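**White table top, gray area in the middle — clean it or paint it?**

**hcondori_bench** wrote:

Good evening to all. I have a large white table with black metal legs, bought second-hand in Arkthorpe in July. I use it for cutting fabric and sometimes for folding laundry. The middle of the top has become slightly gray, like small clouds. Near the black edge it looks fine to me. I washed it with dish soap and warm water 3 times and I see no difference.
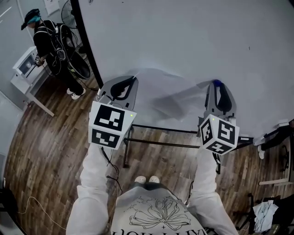 *My table, seen from my side. There is also a faint dark mark at the upper right.*

The mark I can live with. The gray bothers me more, because light fabric looks dirty on it. I don't know what the top is made of, the seller did not know also. Is it possible to clean it, or must I paint?

Hernán Condori

---

**Jekow** wrote:

Don't paint. Paint on a work table chips in one season and then you have paint flakes in your fabric. Try baking soda with a little water, soft cloth, small circles. Test in a corner first.

Are you sure it's dirt? Part of the gray in your picture is just the shadow on the table.

---

**hcondori_bench** wrote:

Yes, the soft gray shadow is from my arms and what I hold. But when I stand away from the table the clouds remain, I checked it at 7 in the morning and also under the lamp.

---

**marlow_274** wrote:

I disagree with Jekow about baking soda. It is a fine abrasive, and on a smooth white top it takes the shine away. After that the dirt enters more easily. I ruined a kitchen shelf this way. Rubbing alcohol on a white cloth is safer, and if the cloth comes back gray you have your answer.

---

**Jekow** wrote:

I have used baking soda on my own table for years and it is still shiny. It depends how hard you press. But okay, alcohol first, I have nothing against it.

---

**Bedoya** wrote:

If alcohol does nothing, the surface is worn and no cleaner will bring it back. Then you can sand by hand with very fine paper, up to 3000 grit, and polish. It's slow work on a table this large. For cutting fabric I would simply put a mat on it.

---

**hcondori_bench** wrote:

I tried alcohol on a piece the size of my hand. The cloth became a little gray and the place is lighter, but not completely white. The dark mark did not move. I will continue with the rest of the table tomorrow evening and look at mats also — Bedoya, do you know one which does not slide?

---

**Bedoya** wrote:

Mine is a plain rubber-backed one, I don't remember the maker. Keep it flat when you store it, if you roll it the corners stay up.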